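Caring for Shared Tables and Work Surfaces

Household guidance from the Rikeck Residents' Service

Advice sheet 217

This sheet is intended for residents of Rikeck and Leketti House who look after a white or pale-coloured table at home, or who use the tables in the common rooms and the hobby workshop. It replaces the earlier sheet on kitchen worktops. Residents whose tables are made of untreated timber or natural stone should ask at the office for separate advice before using any of the methods below.

Daily cleaning

Crumbs, dust and grit should be removed with a dry, soft cloth before any water is used. Grit which is wiped about under a wet cloth will scratch most finishes, and scratches collect dirt that no cleaner will shift afterwards.

Wipe the table with a cloth wrung out in warm water and a few drops of washing-up liquid. Work from the far edge towards you, rinse the cloth, and go over the surface again with clean water. Dry it at once with a tea towel. Soap left to dry on a pale surface forms a dull film, which is often mistaken for wear.

Scouring powder, wire wool and the green side of a washing-up sponge should not be used on any table supplied by the Service.

Grey marks and smudges

Grey marks are the most common complaint about white tables. They are usually left by metal objects, rubber feet or the undersides of boxes pulled across the surface, and the greater part of them lie on top of the finish.

Mix one level teaspoon of bicarbonate of soda with enough water to make a loose paste. Apply it with a damp cotton cloth, rub lightly in small circles, and rinse. Try a corner on the underside first. If the mark is still visible after two attempts, stop and leave the table to dry overnight before trying again – repeated rubbing in one place will produce a shiny patch.

Pencil comes away with a clean white eraser. Ballpoint ink may be lifted with a little surgical spirit on a cotton bud, with the window open and no flame nearby. Felt-tip pen should be treated the same day.

Marking out areas with tape

Tape is a simple means of giving things a fixed place on a shared table. A strip across one end will keep papers away from the glue pots, and an outlined square is useful for anything that must be returned to the same spot, such as a cutting mat, a set of scales or a child's building blocks. Black tape is the easiest to see on a white surface. 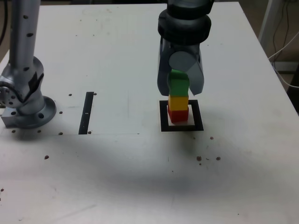
A square outline in black tape on a white tabletop, with coloured blocks stacked inside it.

Choose a low-tack tape wherever possible. The Imitz workshop keeps rolls in two widths, and residents may take what they need for the common tables. Ordinary parcel tape should be avoided, as the adhesive hardens and is difficult to remove.

To lay a neat square, clean and dry the table first and mark the four corners faintly in pencil. Lay each strip slightly longer than required, pressing from the middle outwards. Trim the overlaps with scissors before the ends are pressed down. A craft knife must not be used on the table itself.

Tape in regular use should be lifted and replaced every 4 weeks. When removing it, pull slowly and keep the tape folded back low over itself. If it resists, warm it with a hairdryer on the lowest setting for 20 seconds and try again. Any stickiness left behind can be softened with a few drops of cooking oil, left for a short while, and washed off with soapy water.

Heat, damp and sunlight

Hot pans, irons and glue guns must be placed on a stand. A folded tea towel is not sufficient protection, even for a short time.

Spilt water should be mopped up promptly, with particular attention to joints and edges, where damp may cause swelling. Plant pots require a saucer, and the saucer should be lifted and dried each week.

Tables standing beside a south-facing window may yellow unevenly. Turning the table round twice a year is helpful, as is moving mats and table lamps from time to time so that no pale outline develops beneath them.

Wobbling tables

Check the floor before adjusting the table. Move it a short distance and test it again; if the wobble disappears, the floor is uneven and a felt pad under one foot will normally be enough. If the wobble remains, turn the table over with the help of a second person and tighten the leg fixings a little at a time, working diagonally from corner to corner.

Screws that turn without gripping should be reported. Please do not pack the holes with matchsticks in tables belonging to the Service.

Repairs and replacements

Chips, burns and lifting edges on common-room tables should be entered in the repairs book at the Yordanov Street entrance, quoting form 1502. Inspections take place on Tuesday mornings. Felt pads, cloths and low-tack tape are available from the same desk without charge.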